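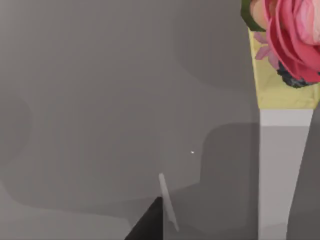 I run a small cut-flower plot outside Gekville and a tiny shop in town, and I'm looking for two people to work with me for the season. I also need a handful of folks for a vase-life trial, so if you aren't after a job but you like having flowers in the kitchen, skip down to the second half, there's something in it for you too! Most of what I sell is the big ruffled stuff, pink for preference, the kind where the outer edges of the petals go deep rose and curl back and the middle stays paler. You'll be handling a lot of blooms like that one up in the corner, and if the sight of it does nothing for you at all, you may find the work a bit long.

I started Lasum on my own (Lasum is the name of the shop, and of the plot, and I suppose of me when people phone) and for a good while I did everything: seed trays, cutting, buckets, deliveries, the books, the window. Then last year I took on the second field from Van Hecke, the old nursery down the road, and now I have more flowers than hands. I lost an entire row of sweet peas in one week because I couldn't get round to picking them, and they went to seed while I was driving back and forth to Drenard with wedding orders. I don't want another summer like that one.

## Job one: field and cutting

You'd be outdoors with me. We start early, before the heat gets into the stems, and on a good morning the cutting is done by the time most people are having breakfast. After that it's stripping leaves, bunching, getting everything into the cool room, and then whatever the field wants that day, which can be staking, tying in, weeding, moving irrigation line, more weeding.

I'll teach you how to cut. I mean that. I have had people come to me with years of garden experience and cut beautifully for a garden and terribly for a vase. Peonies come in when the bud feels like a marshmallow, garden roses a little further along than you'd think, dahlias only when they're properly open because they won't do any more for you once they're off the plant. You'll get it wrong for a couple of weeks and I'll put your mistakes in my own kitchen.

What I do need you to bring:

- Reasonable fitness. Full buckets are heavy and there are a lot of them.
- A way of getting to the field. There is no bus at that hour.
- Some tolerance for wet feet, earwigs and my radio.
- A willingness to say so when you don't know something.

I'm not fussed about qualifications. If you've picked fruit, waited tables, worked in a kitchen or looked after small children, you already know how to keep moving and keep your temper.

## Job two: shop and arranging

This one is for somebody who likes people. The shop is narrow, it has one good window and one bad one, and on a busy day the line goes out of the door. You'd be serving, taking phone orders, making up hand-tied bunches, keeping the buckets clean (the least glamorous and most important job in any flower shop, I will bore you on the subject) and helping me with weddings and funerals.

You should be able to put together a simple bunch without me standing behind you, or be close enough that we can get you there in a couple of weeks. My style is loose and leafy. I use plenty of greenery and I leave it on where other shops would strip it. I don't do dyed flowers, glitter, or anything on a stick. If you've been trained in a much neater way of working that's fine, you'll just have to let me mess it up a bit.

Funeral work is the part I'd ask you to think about before you write to me. People come in upset, sometimes with no idea what they want, and they'll tell you all about their mother while you're holding a bucket. You let them. There's no rushing it and I would never tell you off for the time it took. Some people find that side of it wears them down, and I'd much rather we talked about it early on.

You'll need to be comfortable with basic arithmetic, have handwriting a stranger can read on a card, and be able to drive my van. It's an easy van. The reverse gear is stiff.

## Hours, pay and the rest

Both jobs are 30 hours a week, and both pay 870 a week before tax, the same for field and shop. I thought hard about that and I'm sticking with it. Weekend work is part of the deal during wedding months, but I'll never put you down for every weekend and you'll have your schedule well ahead of time. The work runs through to the last dahlias, and if we get on and the winter wreaths sell the way they did last year, I'd love to keep you both on until February, when seed sowing starts up and the whole thing comes round again.

You also get flowers. Obviously. Anything with a bent stem or a bruised petal is yours, and there's always something with a bent stem. I supply gloves, snips and an apron. Lunch is your own business, except on big wedding days when I buy it for everyone.

Please tell me up front if you need set hours for school pickup, classes, another job, a parent you look after. I can usually work around things if I hear about them at the beginning. I also had a very good helper once with a bad back who did all her bunching sitting down on a tall stool, and the stool is still there, so please don't rule yourself out over something like that without asking me.

## And now the vase-life trial

Right, the other half! I'm trying to settle an argument I've been having with myself (and with half the growers I meet) over what really keeps cut flowers going at home. Everybody has a theory. Sugar, bleach, aspirin, a coin in the bottom, lemonade, changing the water daily, never changing the water. I've tried them all on my own windowsill, but my windowsill is cold and faces a wall and I don't think it's a fair judge.

So I'm looking for households in Gekville or Drenard who'd take free flowers off me and keep a few notes. Here's how it goes:

1. You pick up 3 bunches from the shop, all cut the same morning, each with a colored tag.
2. You put them in 3 vases of your own, near each other, in whatever room you'd normally have flowers.
3. Each tag comes with its own instructions for the water. Please follow them even if you think they're silly. One of them is silly.
4. Every evening you fill in the card. It asks how open the flowers are, whether petals have dropped, how the water looks and smells, and whether you'd still be happy to have them out if company came.
5. When you wouldn't, you write down the day and throw them on the compost.

That last question is the one I care about most. A flower can be technically alive and look dreadful, and I've had roses that were going over and were prettier than they'd been all week. I want to know when ordinary people give up on a bunch, and I can't learn that from a book.

I'm after all sorts of homes. Warm apartments, drafty farmhouses, kitchens with the stove going all day, places with a fruit bowl on the same table (fruit and cut flowers don't get along, and I'd like to see how badly). You don't need nice vases. Jam jars and pitchers are completely fine, as long as they've been washed with hot water and soap first.

Two things to check before you sign up. If you have cats, tell me, and I'll make up your bunches without lilies, which are dangerous to them. I'd leave them out without a fuss, so do please say. And if anyone at home gets bad hay fever, this may not be your month.

Nobody gets paid for the trial, I'm afraid, but the flowers are free and so is a wreath at the end of the year if you get all your cards back to me. Blank spaces on the cards are okay. If you forgot an evening, leave it empty and carry on. Please don't fill it in from memory, I'd have no way of telling.

## How to get in touch

For either job, write me a note. It can be a letter through the shop door or a page handed over the counter, and it doesn't have to look like a résumé. Tell me which job you want, when you could start, what you've done before, and one flower you can't stand (mine is the carnation, though I'm coming around). Put a phone number on it. I read everything and I'll call you whichever way it goes, even if it takes me a few days in the busy stretch.

If I think we might suit each other I'll ask you to come for a paid half day, so you can see how I work and whether you could put up with it. Wear old shoes for the field. For the shop wear anything you don't mind getting pollen on, it does not come out.

For the trial, just stop in and give me your name, a phone number and a word or two on your house and your pets. The sign-up sheet is on the counter by the ribbon. The shop is closed for a short while over lunch most days, when I'm out watering, but you can drop your details through the door then and I'll find them when I'm back.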